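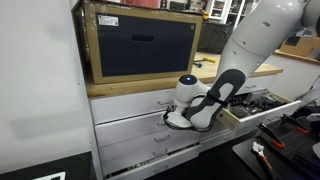
List: Drumthorpe Robotics Club, technical
Subject: Re: Drawer task, handle grasp and pull path
Date: 6 October 2026

Replies in line. I have trimmed the parts about the room booking.

> The task as written says the arm must take hold of a bar handle,
> open the drawer, let go and return to the park position. It does
> not say which drawer. Are teams free to choose?

No. The draw sheet is handed over at the start of each run. Any drawer with a clear path for the wrist can come up. Teams that have trained on a single drawer should widen their set before the January round. The handles are small silver bars and look much the same from one drawer to the next, so a detector that finds "a handle" is of little use without something that tells it which front the handle belongs to.

> We are using the Zaugg planner with default settings. The grasp is
> fine but the arm faults part way through the pull. Log attached.
> 249 samples between contact and fault.

I read the log. The commanded path is a straight line in the base frame, and the base frame is not square to the chest. The error grows with distance pulled. By the time the fault is raised the fingers are loading the handle sideways and the runner is binding. Two changes:

1. Fit the pull direction from the first part of the motion. Close the fingers, move a short way with low stiffness, record the wrist position, fit a line, then carry on along that line. The Traltico branch already has a routine for the fit. It wants the samples in metres.

2. Drop the sideways stiffness to a small value once the fingers are closed. Leave it as it is along the pull axis. If you lower all three together the arm will sag and the fingers may ride up off the bar.

Do not raise the fault threshold. It is set for the drawers and for people's hands, and entries that change it will not be run.

> Does the cable at the wrist need to be in the collision model?

Yes. It loops round the wrist and the gripper, so its outline changes as the last joint turns. A fixed cylinder around the wrist is good enough. It costs some reach close to the worktop, and the top drawer sits just under it, so check that approach first. If the planner reports no solution there, come in with the forearm higher and the wrist angled down.

> Can the drawers be emptied for our runs?

No. They hold tools and parts and will go on holding them. Contents get moved about between sessions, so the pull force will differ from one day to the next. Please do not tune to a figure measured once. The wooden box on top of the chest should also be in your model.

> How many attempts were in the Ingate set, and can we use it?

1567 attempts, of which 193 are marked as failed. You may use it for training. Two cautions. The failure mark was entered by hand and covers both missed grasps and stalled pulls, so split them yourselves before drawing anything from the rate. Also, the early runs have the gripper width in raw counts, with 4000 as fully open, and the later ones have it in millimetres. The header does not say which. Look at the largest value in the file.

One request of my own. When you post a log, include the planner settings and the version of the gripper driver in the same message. I have had to write back for them on most threads this term.

The revised rules text, with the wording on choice of drawer, will go to the list once the scoring section has been checked.

Technical lead
Drumthorpe Robotics Club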